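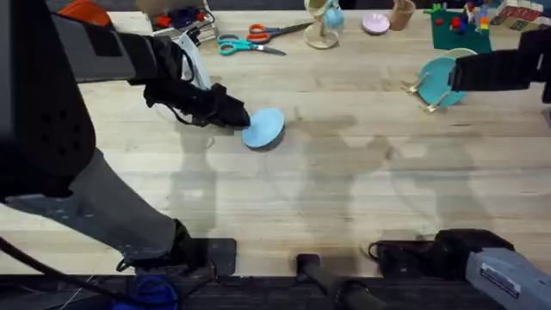 Teal plate in the rack, light blue disc on the table.

The walk from Cluvstead station to the old salt landing is 10 kilometers if you follow the shore road and slightly less if you cut behind the cannery. I followed the shore road. The inland path is shorter on the map, but it crosses two drainage channels, and the second footbridge was closed when I last checked in December.

Cluvstead is built on a shelf between the hill and the water. The station sits at the upper edge, 407 steps above the harbor by the public stairway. There is a landing with a bench at each turn and a water tap at the third, which had no pressure. At the bottom, turn left for the fish market and right for the shore road. The signs point left for both.

The first stretch is flat and paved. It passes the boatyard, a row of narrow houses painted in the usual reds and yellows, and Abdelaziz, a bakery that sells a flat onion bread by weight. Buy it there. The next place with food is at the far end and keeps short hours. 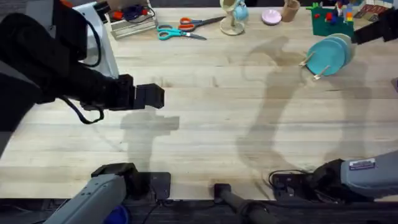

Butcher-block tabletop, left gripper empty.

Past the bakery the road climbs to the Vullent headland. The grade is steady and the shoulder is narrow, so walk on the side facing traffic. The top is 507 feet above the water according to the survey marker, and the view runs west to the second cape in clear weather. I had haze and could see as far as the breakwater.

The chapel on the headland is kept locked. Fouad Gaber, who wrote the trail leaflet sold at the station, dates its tower to the same period as the harbor wall. The stone in the two structures is different: the wall is a dark slate and the tower is a pale limestone that must have come in by boat. The leaflet does not address this. It is still the best printed source for the route, and the distances in it matched mine.

From the chapel the road drops in four switchbacks to the landing. The salt sheds are roofless, but the loading ramp is intact and can be walked at low tide. Check the tide table before leaving town. There is no copy posted at the landing.
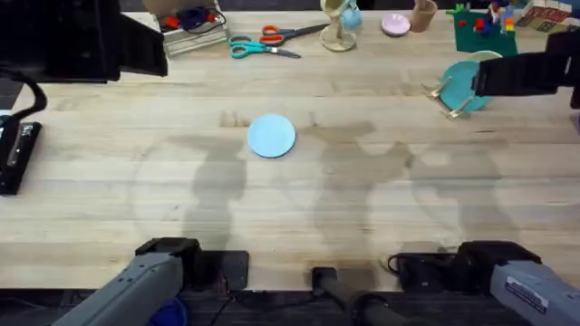 Pale blue plate, center of the table.

For the return, the Flumeo bus stops at the upper end of the parking area. Tickets are sold on board, coins only. The ride back to the station takes less time than the descent from the chapel did on foot.

Posted 2022-02-28. The footbridge information may have changed.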